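Categories: Support Log > Whiteboards & Accessories > Ghosting and Stains
By Hélène Fraser, February

Problem: red marker not coming off a Grokholm tabletop whiteboard, aluminum frame. Board is used lying flat. Eraser is a Drokano felt block. Ticket passed on by the Parnia front desk.

Step 1. Check the surface and the frame edge. Ran a fingernail along the rail. No lifting, no ridge of old ink in the groove.
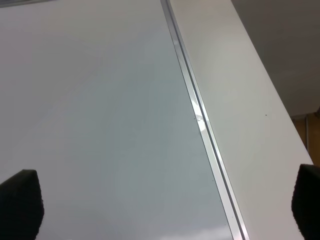 Step 2. Find the mark. Small, upper left of the board. User says it had been left on for 7 days.
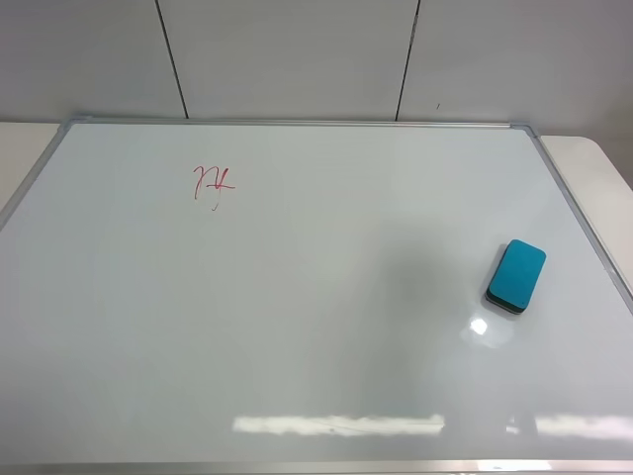 Red marker, upper left, with a paler tail. Teal eraser at right.

Step 3. Dry erase first. Short strokes, light pressure, felt side down. If the ink smears, stop and move to step 4.

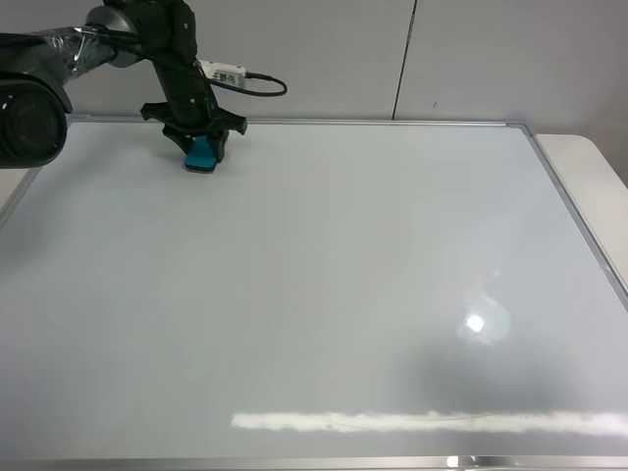
Can I use rubbing alcohol on this board?
Use 70 percent on a soft cloth, 2 passes at most, then wipe with plain water and dry it.

Step 4. Look over the eraser. A felt loaded with old ink puts color back on the board. Tap it out over a bin or replace it. Check the foam for grit too, which can scratch the coating.

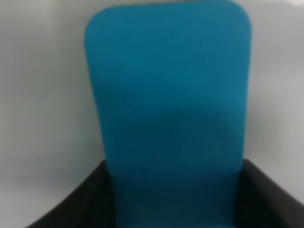
Teal face of the eraser, with one tiny dark speck.

Status: open until the user confirms. Spare felts are on order from Meléndez.

Comments

dmk_office: Same trouble with red. Black wipes off fine for me.

Tova: Going over the old mark with a fresh marker and wiping right away worked on ours.

rsp: Do the spare felts fit the older block?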